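How to Read a Film Option Agreement Before You Sign

4 min read

An option gives a producer the right to buy your story later, at a price you both fix now. Most of them lapse. Read yours as if it will be the only money you see.

Start with the term. A first period of 12 months is common, with a renewal of the same length. Check whether the renewal needs a second payment or happens by itself. If it happens by itself, ask for a fee and a written notice.

Next find the purchase price. It may be a flat sum or a percentage of the budget. If it is a percentage, look for a floor and a ceiling, and find out what counts as budget. Financing costs and the completion bond are often taken out first.

Check whether the option fee is applied against the purchase price. The first one usually is. The renewal fee is open to negotiation, so ask.

Then go to the rights. Sequels, remakes, series, stage and games should each be named. When Halldóra Thoroddsen optioned her novel Flelamside, the first draft took all of them in one sentence. She kept stage and print, and the producer, Barış Bayram, agreed in two emails.

Look for the reversion clause. It says when the rights come back if the film is bought but never shot. Five years from purchase is a fair place to begin. Without the clause, they may never come back.

Last, read the credit paragraph. "Based on the novel by" should be written out, with its position on screen and in paid ads.
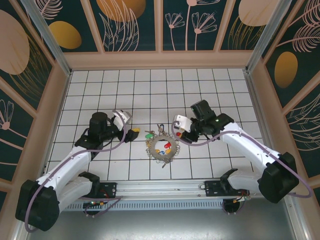 Keep a signed copy and put the expiration date on your calendar the same day. Send renewal notices and replies in writing, to the address given in the contract, and save proof of delivery. If the date passes with no payment, ask for a short written release before you show the book to anyone else.

Contact | © Mensah Script Notes | Back to top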